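Fixing a Mobile Robot That Keeps Bumping Furniture in Simulation

I love this kind of bug. Your two-arm robot drives beautifully through the test corridor, you drop it into a furnished room, and ten seconds later it has shouldered its way into a chair and is still telling you the path is clear. We hit exactly this on Malen, our simulated wheeled robot, and chasing it down taught me more about collision setup than any course I've taken.

This guide covers the fault we had, how to check whether you have it too, and the fix. You'll need a simulator that can draw collision shapes, a planner that logs its footprint, and a room with some furniture in it. Ours is called Abu Hammour, after the neighborhood where Fouad Majali grew up, and he modeled the whole thing over one December.

What went wrong

Malen's planner treats the robot as a flat outline on the floor. When both arms are folded, the outline matches the body nicely. Raise an arm or swing one out and the outline is supposed to grow. Ours didn't. The planner loaded it once at startup and kept it for the rest of the run, so every path was checked against a robot with its arms tucked in.

The base was going where it was told. The elbow was the part doing the damage, and because our contact reports only listed the base, the logs looked spotless. Delali Asamoah spent an entire afternoon tuning wheel friction before we noticed. (Sorry, Delali!)

Step 1. Reproduce it at low speed

Drop the top speed to a crawl and turn off any automatic recovery. Recovery behavior will back the robot away and try again, and you lose the moment you wanted to see. Save the random seed too, so you can get the same run back.

Step 2. Look from the robot's own viewpoint

The overhead view is great for paths and terrible for clearance. Switch to the onboard camera and pause the run near the furniture. In our room you get the white body panel low in the middle, an arm with its black gripper pointing up and its fingers open, a tan leather seat cushion curving in on the left and an orange table over on the right. Look at what is near the body and the arm at their real height, then open the planner's footprint at the same paused time and compare. If the footprint says there's lots of room and the camera makes you nervous, believe the camera and keep digging.

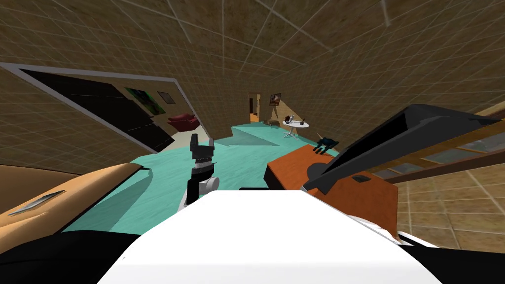
Step 3. Turn on contact reports for every link

Most setups report contacts for the base and the fingers and leave out everything between. Add each arm link by name. Then run your saved seed again and sort the report by time. Our first full report had 28 contacts in it, and only 2 involved the base. What a moment that was – the whole mystery, sitting in one column.

Step 4. Rebuild the footprint when the arms move

Project the collision shape of every link down onto the floor, wrap an outline around the lot, and send that to the planner whenever a joint changes by more than a small threshold. Add a little padding, and keep the old outline in use until the new one has been accepted. If your planner can't take a new outline during a run, load a second, wider one at startup and switch to it before either arm leaves the folded pose.

Step 5. Add a stop that doesn't depend on the planner

Please don't skip this one, especially if your code will ever run on hardware. Write a small watcher that reads the contact reports directly and halts the base on any unexpected arm contact. Ours is a script called Plulloso, and it knows nothing about maps or goals. Leave a way to mark expected contact, or it will halt the robot every time a gripper touches something it's meant to pick up.

Step 6. Run the same seed again

Check the contact report first and the path second. Expect wider turns near chairs, and some doorways may be refused outright while an arm is out. Fold the arms before the doorway and plan again. If you still see contacts after that, compare the timestamps on the joint states and the footprint, as a late update gives you the same symptoms all over again.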